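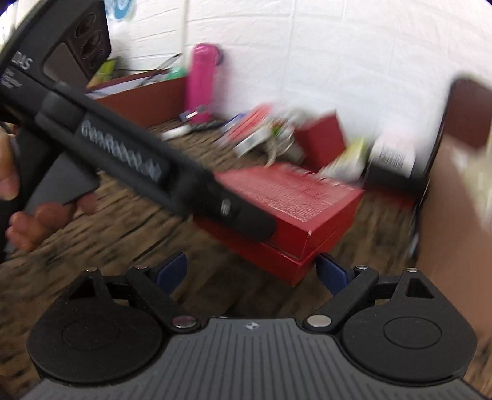
Why Does Toast Turn Brown?

Put a slice of plain white bread in the toaster, push down the lever, and wait two minutes. Up pops something brown, crunchy, and wonderful-smelling. It's the same slice! So where did the brown come from?

Bread is made mostly from flour and water. Flour has starch in it, plus a little sugar and some protein. (Protein is the stuff your body uses to build muscles, and yes, bread has some too!) When the toaster gets really hot, the first thing that happens is that water near the surface of the bread turns to steam and floats away. That's why toast feels dry and crisp on the outside.

Once the surface has dried out, it can get much hotter, and now the fun begins. Tiny bits of sugar and tiny bits of protein start joining together. They make new flavors, new smells, and lots of brown color. Scientists call this the Maillard reaction. Say it like this: my-YAR.

Toast isn't the only food that does it! Cookies do it, and so do pizza crusts, roasted peanuts, and pancakes. Boiled potatoes don't, because water boils at a temperature that's too low for fast browning. Roast those potatoes in a hot oven, though, and they come out golden all over.

What about burnt toast? If bread stays in too long, the brown parts keep cooking until they turn black and bitter. Yuck!

Try it at home

Ask a grown-up to help you with this one. You need 2 slices of the same bread. Brush one very lightly with milk and let it sit until it no longer feels wet, then toast both slices under the broiler while your grown-up keeps watch. Milk has its own sugar and protein. Which slice do you think will get darker? Make your guess before you look!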